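Front loader stops before final spin, drum still full

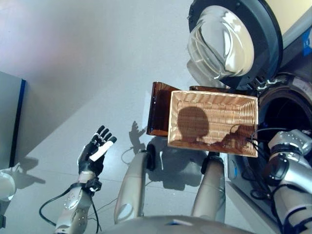 Door open, basket ready for unloading.

Lindsay Bright
July 5, 2018
Machine is a Kinia, 23 months old. Cottons at 40 halt with 18 minutes left on the display. No error code. Short cycle completes normally. Filter cleaned, no change.

Lachlan Quinlan
Check the height of the drain hose. If it is pushed too far down the standpipe it can siphon, and the machine keeps refilling until it times out. Pull it up so only the hooked end sits in the pipe. Then run drain and spin alone with no load. If that also halts, test the pump.

Oron
Mine did this. Too many towels. Take half out.

Clernitz
Agree with the hose. Also look for a kink behind the machine.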